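The slow way back into the water

Siwan Pritchard had not swum a length since school when she turned up at the Zikwood baths one Wednesday with a costume that still had its label on. She was 40, she worked at a desk, and the stairs at work had started to bother her.

"I'd tried the gym twice," she says. "I paid for a year each time and went for a month. I wanted something where I didn't have to look in a mirror."

The class she joined is run by Dwynwen Edwards, who has taught adults to swim for most of her working life. It starts at 7 in the morning and there is no talk of weight or targets. People get in, hold the rail if they want to, and put their faces in the water when they are ready. Some take weeks over it.

Siwan managed half a width on her first visit and had to stop twice. She went home, slept for an hour on the sofa and very nearly left it there. What brought her back was a text from Ffion Eynon, another beginner, asking if she wanted a lift the next week.

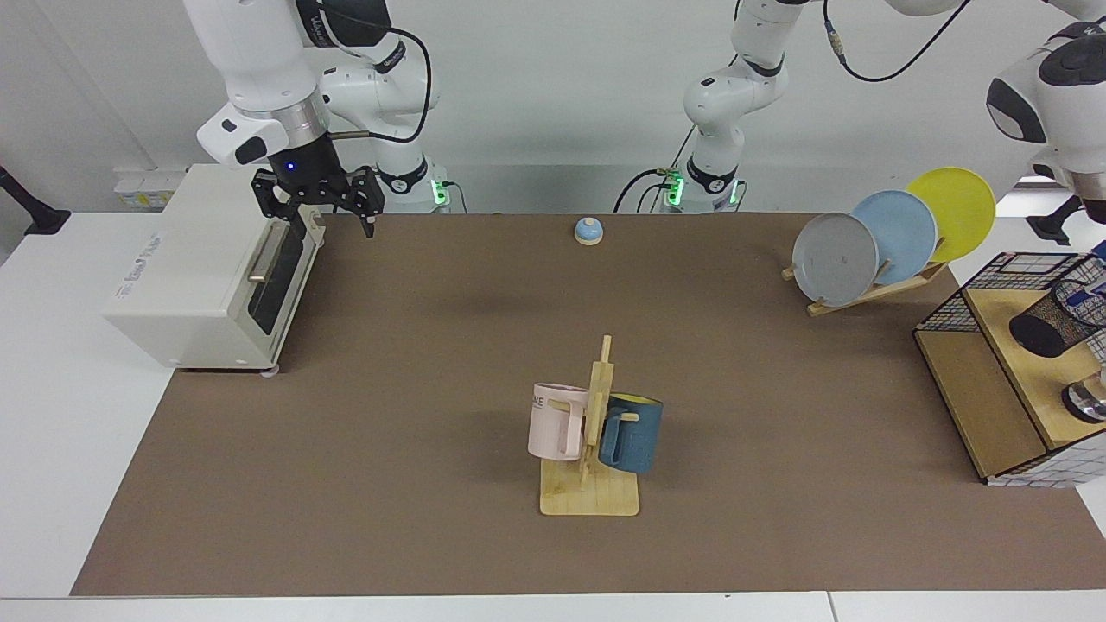

By August the two of them were swimming lengths, slowly, with a rest at each end. Siwan keeps a tally in the back of her diary, and it stood at 456 when we spoke. Her best morning so far is 31 lengths — she had meant to do 20 and lost track of the time talking to Ffion in the shallow end.

The habits outside the pool have been harder. She eats breakfast now, usually porridge, and has given up the second coffee. She still goes to bed too late. She bought a stretching mat in the spring and admits it has been unrolled four times.

Dwynwen sees this a lot. "People want to change the lot in one go, food and sleep and everything," she says. "I tell them to just come swimming. If the rest follows, fine."

For anyone thinking of starting, her advice is practical. Buy goggles that fit and try them on before you pay. Eat something small an hour before. Tell the teacher if you are frightened of deep water, and bring a warm jumper for afterwards, even in summer.

Siwan has her eye on a lake swim at Huaranga next year. Ffion has already said no, but she has offered to drive.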